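Costing the hand as well as the arm

Budgets for hand-held grippers tend to be written as if the purchase ended at delivery. Calado, which fits out small assembly workshops, planned its last round that way and had to go back for more money in June. Its second plan is a better guide for anyone buying this equipment for the first time.

The first plan had a single line for grippers. Two suppliers were asked to quote. Uvel priced each unit at £496, with fingers and seals sold separately. Grino asked £512 with one spare set of fingers in the box. On the unit price Uvel was cheaper by £16, and the order was nearly placed on that basis.

Spares changed the result. Fingers are a wearing part. They flex every time the hand closes, and the surface that meets the work loses its grip well before the body shows any damage. The seal at the base of the finger should be replaced when the finger is, as an old seal rarely seats properly a second time. Once a year of both had been added, Grino came out ahead.
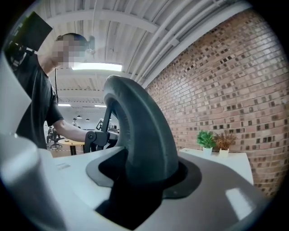 Bench time is the next item to plan for. A gripper needs setting up, checking and, now and then, taking apart, and all of that is paid work. Calado now allows 500 hours a year for it across both of its sites. The hours sit in the equipment budget, where they can be compared with the cost of a service contract. Vatulero, a maintenance firm, offered such a contract. Calado turned it down for the first year because the terms left out fingers, and asked for a new quote that covers them.

Buyers should also settle three points before signing. Ask how long the maker will keep supplying the present finger shape. Ask whether the mounting is the same on the hand-held and arm-mounted versions, so that one stock of parts can serve both. Get the delivery time for a single spare in writing, as the time quoted for a full order is usually shorter.

Calado holds back a further £500 per site for small parts such as cables, screws and brackets. Anything unspent goes towards the next set of fingers. The arms themselves are budgeted separately and written off over a longer period.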